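How Do You Shop for a Robot?

I buy robot stuff for a job. Yep, that's a real job! I work at the Clinder workshop in Bedham, and when the builders want a new arm, a new hand, or even a bag of screws, they come to me with a list. Then I have to work out how to pay for it all.

Kids who visit us always want to know what a robot costs. I wish I could give one number, but it's a bit like asking what a pet costs. There's the pet, and then there's the food, the bed, the vet, and the shoes it chews up.

So let's plan a robot together, the way I do it.

Start with the job

Before I look at any robots at all, I ask what the robot is going to do. Will it carry heavy boxes? Then it needs strong arms, and a simple claw might be plenty. Will it work with little things, like a padlock or a tube? Then it needs hands with fingers, and those cost a lot more.

Think about your own hand for a second. Wiggle one finger. Each finger has several places where it bends, and a robot finger has joints too. Something has to move those joints, and every moving part is one more thing to pay for (and one more thing that can break on a busy day!).

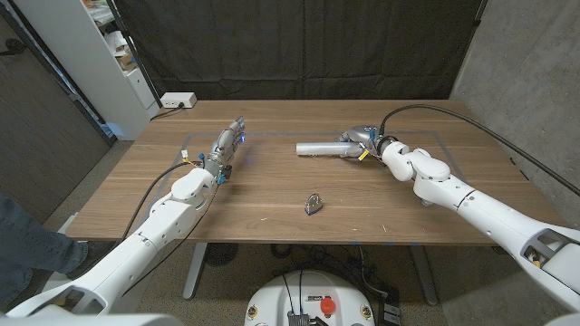

My first big list was for a project called Rolland. I was so excited about the hands that I wrote them down first, in huge letters, and forgot we needed anywhere for the robot to work. A table! I forgot a table! So now I write my lists in a different order, with the boring things at the top.

The boring things

I really do call them that. Here's what goes on my boring list:

A sturdy table at the right height for the arms.
Power strips, so there are enough places to plug in.
Cables, and spare cables, and then a few more cables.
Tape for marking the work area.
A red stop button that people can reach fast.
Things for the robot to practice on.

The stop button is the one I never try to save money on. If something goes wrong, a person has to be able to make the robot stop right away. If your plan doesn't have enough money for safety, you need to change the plan.

The practice things are my favorite part, because I get to go to a plain old hardware store. A padlock is a tricky thing for a robot. It's small, and the curved metal part on top (that's called a shackle) doesn't leave much room for fingers. And it costs so little next to a robot hand that I buy a few spares without worrying.

Make a pretend budget

A budget is a plan for your money. You write down how much you have, then you decide where it goes before you spend any of it.

Let's try a small one. Say you have 90 dollars for a robot club at school, and you find a little kit called the Bukard that costs 80 dollars. Hooray, you can buy it! But wait. You still need batteries, and those are 6 dollars a pack. Take 80 away from 90 and you have 10 left. Take away 6 and you have 4. That's enough for a roll of tape, maybe, but not a second pack of batteries. Would you get the same kit? Or would you look for a cheaper one and keep more money for batteries? I go back and forth on questions like that all day long, with bigger numbers. 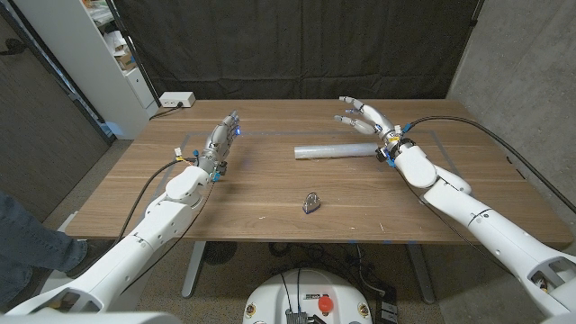
Save some for later

Robots wear out, just like sneakers. Cables get bent over and over, screws work loose, and finger joints get tired from opening and closing. I keep part of our money in a repair pile, and I try very hard not to touch it when something shiny comes along.

People's time goes in the plan too. Someone has to set the robot up, watch it work, and fix it. When I made my second Rolland list, I left plenty of money for parts and hardly any for the people who were going to put them together. I had to start over with a fresh sheet of paper and a large sandwich.

Your turn

Pick a job at home you'd love a robot to do. Feeding the cat, matching socks, anything you like. Draw the robot first if you want to, I won't tell. Then write your boring list next to it and see how long it gets. Mine usually goes onto the back of the page.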